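Skosasard 612 countertop washbasin

White, rectangular, with straight sides and a flat rim. It suits a cloakroom or a small family bathroom. We have sold the 612 since we took on the Skosasard range and it is still the basin we get asked for most.

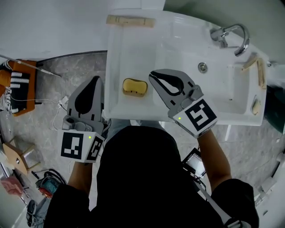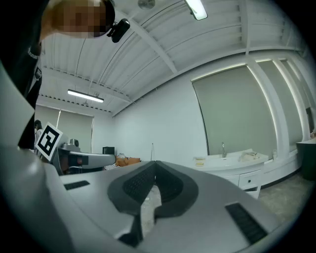
**Fitting**

The basin sits on a worktop or vanity unit at least 28 mm thick. Run a bead of sanitary silicone under the base and leave it overnight before use. The waste is not included – order the Indis click-clack if you want one that matches.

**Care**

Warm water and washing-up liquid will do for most marks. Don't use scouring powder. For limescale, use white vinegar on a cloth, then rinse.

**Details**

- Code: KV 324
- Tap holes: none, use a wall or tall tap
- Guarantee: 2 years
- Delivery: to the kerb, mainland only

Please check the basin before your plumber arrives. Kuvuneo can't take back a basin once it has been fitted.

Prices last changed 22 June 2019.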